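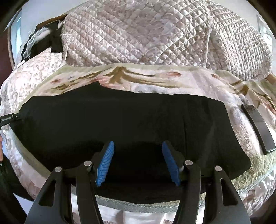
Ando há duas semanas a ensinar um braço a dobrar tecido e quero opiniões antes de gastar mais um mês nisto. O esquema é o habitual: pinça na mão, faço a tarefa eu, grava-se tudo, e depois a política que se desenrasque. Tarefa escolhida: dobrar um pano ao meio, depois ao meio outra vez. Com toalhas de cozinha em cima da mesa corre razoavelmente. Com pano preto estendido em cima de uma manta felpuda às flores, é uma desgraça. As pastilhas azuis aproximam-se da borda com toda a confiança do mundo e fecham-se em cima de pano, manta e orgulho. Gravei 70 demonstrações na cama e o braço aprendeu, com notável fidelidade, a beliscar o cobertor.

Perguntas para quem já passou por isto:

- vale a pena continuar a gravar em superfície mole, ou treino tudo na mesa e rezo?
- pano preto, sim ou não?
- alguém usa as duas mãos desde o início, ou começam só com uma?

Treino com o Drutis, versão do ano passado, sem mexer em nada de especial.

— **ferrugem_fina**

---

**pinca_torta** escreveu:

Pano preto, não. Já respondi à mais fácil, posso ir jantar.

Agora a sério: preto sem textura é um buraco para a câmara. Quando dobras, a camada de cima e a de baixo têm a mesma cor e a dobra desaparece. Tu sabes onde está porque a sentes na mão. O modelo não sente nada, coitado, e ninguém lhe mandou um postal a avisar.

Arranja um pano com o avesso de outra cor. Passei de 2 dobras decentes num dia inteiro para uma tarde em que até me aborreci.

---

**marmelada_industrial** escreveu:

Discordo do pinca_torta, como manda a tradição deste fórum.

Se só gravares com panos bonitos de duas cores, tens um robô que dobra panos bonitos de duas cores. O mundo está cheio de calças pretas. Eu deixava o preto, mas misturado. Um terço, por exemplo, e o resto do que houver nas gavetas.

Quanto à cama: deixa estar a cama. A mesa é uma batota agradável. Na mesa escorregas os dedos por baixo da borda contra uma coisa dura, e a altura é sempre a mesma. Na cama o colchão cede, a manta vem atrás, e aprendes uma data de correções pequeninas que depois fazem falta em todo o lado.

---

**ferrugem_fina** escreveu:

> aprendes uma data de correções pequeninas

Eu aprendo. O braço é que aprende a beliscar o cobertor.

---

**nonia_zero** escreveu:

Mostra como é que pegas. Pela foto vens de frente, com a pinça bem aberta, sobre a borda mais próxima do pano. Se desces assim a direito, é lotaria: fechas com força e o que estiver lá dentro vem.

O que eu faço em tecido sobre tecido:

1. Pouso um dedo só, de leve, uns dois dedos para dentro da borda.
2. Arrasto para mim até fazer uma ruga.
3. Fecho sobre a ruga.
4. Levanto um palmo e paro meio segundo.

O ponto 4 é o que toda a gente salta. Essa pausa dá ao modelo um momento limpo em que se vê o que ficou na pinça. Se veio a manta, largas e repetes, e gravas a repetição também. Não cortes os falhanços com recuperação, só os falhanços sem ela.

---

**pinca_torta** escreveu:

A pausa do meio segundo é superstição. Gravei 3142 episódios para a bancada de teste do Grodby, metade com pausa e metade sem, e a única diferença foi o robô com pausa parecer estar a pensar na vida antes de cada dobra.

---

**nonia_zero** escreveu:

Em cima de quê?

---

**pinca_torta** escreveu:

De uma mesa.

---

**nonia_zero** escreveu:

Pois.

---

**pinca_torta** escreveu:

Está bem, ponto para ti. Mas o braço fica com um ar melancólico e isso tem de contar para alguma coisa.

---

**tele_comandada** escreveu:

Venho defender a teleoperação, já que aqui é tudo gente da pinça na mão.

Com o pulso livre fazes movimentos que o braço não consegue repetir. Torces, inclinas, metes o cotovelo por fora, e na reprodução ele bate no limite da junta e fica ali a tremer. Por comando remoto é mais lento e fazes uma figura triste, mas cada demonstração é, por definição, executável. Uso o Mavromatis com dois comandos iguais aos braços e para dobrar roupa não troco.

---

**marmelada_industrial** escreveu:

Não trocas porque já pagaste.

Teleoperar pano é como apertar os atacadores com luvas de forno. Não sentes a folga do tecido, puxas de mais, e gravas um conjunto de dados inteiro de alguém a puxar de mais. Com a pinça na mão faço numa hora o que no comando me leva o dia. Os movimentos impossíveis filtram-se depois, há um script no Wunalura que rejeita trajetórias fora do alcance. Em 2490 episódios meus deitou fora muito poucos, e esses mereciam.

---

**tele_comandada** escreveu:

Paguei e ainda pago, obrigada pela lembrança.

O filtro trata do alcance, não trata da velocidade. Experimenta ver a que velocidade dobras tu e a que velocidade dobra o braço. A ponta do pano esvoaça quando a levas depressa e cai a pique quando vais devagar. São duas tarefas diferentes com o mesmo nome.

---

**nonia_zero** escreveu:

Nisto a tele_comandada tem razão. Grava devagar. Mais devagar do que te parece decente. Se alguém entrar no quarto e te perguntar se estás bem, é essa a velocidade.

---

**ferrugem_fina** escreveu:

Apontado. Mais uma: tiram tudo da cama antes de gravar? Tenho deixado o telemóvel virado para baixo na ponta direita do pano, por preguiça, e agora desconfio que faz de pisa-papéis.

---

**marmelada_industrial** escreveu:

Tira-o. Com um canto preso, a dobra sai de outra maneira, e o modelo fica à espera que haja sempre um telemóvel a ajudar. Tralha na cama, fora do pano, pode ficar à vontade e convém que mude de sítio.

---

**pinca_torta** escreveu:

Ou deixa-o e vende o resultado como robô que sabe trabalhar com telemóveis. Há quem tenha conseguido financiamento com menos.

---

**ferrugem_fina** escreveu:

Ponto da situação. Gravei 70 novas, devagar, com a ruga e a pausa da nonia_zero, metade em pano preto e metade numa fronha às riscas. Telemóvel no bolso. Uma mão só na primeira dobra, as duas na segunda.

Nas riscas dobra. Torto, mas dobra. No preto acerta na primeira dobra e na segunda procura a borda durante uma eternidade, larga, volta, e às vezes alisa o pano já dobrado com muito carinho, coisa que não me lembro de lhe ter ensinado. A manta ainda vem atrás de vez em quando, mas agora larga-a.

Vou experimentar o preto com o avesso de outra cor, para calar o pinca_torta.

---

**pinca_torta** escreveu:

Não cala, mas agradeço o esforço. Põe os números do preto quando os tiveres, separados por dobra.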